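Comparing Finger Pads on a Hand-Held Gripper
Project report, Amov group, Idumbridge, May

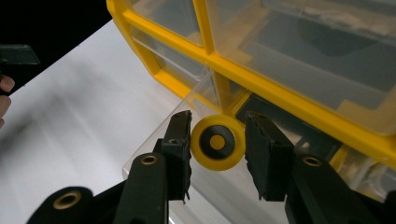

Figure 1. Open jaws on either side of the round yellow and black part, at the clear drawer.

3.2 Small parts test

We compared the Tetteh pads with the Estevent pads on the parts organizer task. Each set got 20 tries. A try counted only if the part came up without moving the drawer. The rough pads wore at the edges, so we logged wear after every session. The full log has 749 entries. We had planned for 1,000 but lost a Wednesday to a loose linkage.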